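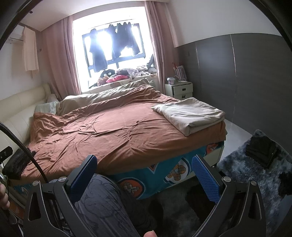
Search this list Search Advanced

Subject: Re: Findley open day, the bedroom tasks
Date: 28 July 2022

Hello all,

I was at the Findley open day too, so I can answer a part of the questions below. My English is slow, please excuse the length.

> I could only stay for the morning and I missed the session with
> the hand-held grippers. Could someone who saw it write a few lines?
> I am mostly interested in whether they work in real rooms or in
> a mock-up, and if visitors could try. Also, did they say anything
> on the number of recordings per task? Our group has Meva arms and
> we are thinking of starting with bed making or folding.

It was a real bedroom, in an apartment, and it was furnished and full of things like any bedroom. A big bed with a rust-brown duvet, wrinkled all over, a beige blanket folded at the side, clothes hanging in front of the window, soft toys on the sill. I was glad to see this. At the Cusi demonstration last year everything was on a gray table with one towel, and I learned not so much from it.

The operator holds the gripper in the hand and does the task with it, and the camera sits on the tool. The two fingers have blue pads with ribs. I asked about the pads, because our own (smooth ones) slide on cotton. The answer was that they changed the pads 2 times before they were satisfied, and that thick duvets are still the difficult case. One finger must go below the cloth and one above, and beginners pinch only the cover.

Yes, visitors could try. We were 13 in my group and most of us took a turn. I found the tool heavier than I expected, and the cable was pulling at my wrist when I turned to the left. After a few minutes you learn to keep it over the arm. My first attempt to straighten the duvet was bad. I pulled one corner and the other side went with it. The second was better, but slow, 73 seconds by the clock of the person who was helping us.

On the numbers: they said the target is 1000 recordings for each task, spread over many homes. They do not want many recordings from the same bed. For folding they accept shorter ones. I asked if failed attempts are kept and the answer was yes, but marked separately. I did not understand completely how the marking is done, so perhaps someone who was in the other group can correct me.

One thing I would do differently. The instruction to the operator was only "make the bed", and each visitor had another idea of when it is finished. I pulled the duvet flat and stopped. The person after me wanted also to arrange the pillows. For training I think this must be written down before, or you will have a mixture which is difficult to use. The Vullus people in our group said the same and they have more experience with it than me.

For the Meva arms I would start with folding a small blanket and leave the duvet for later. If you want, I can send my notes on the finger pads, they are two pages and partly in drawings. There is a further open day planned, but I did not hear a date for it.

Best regards to all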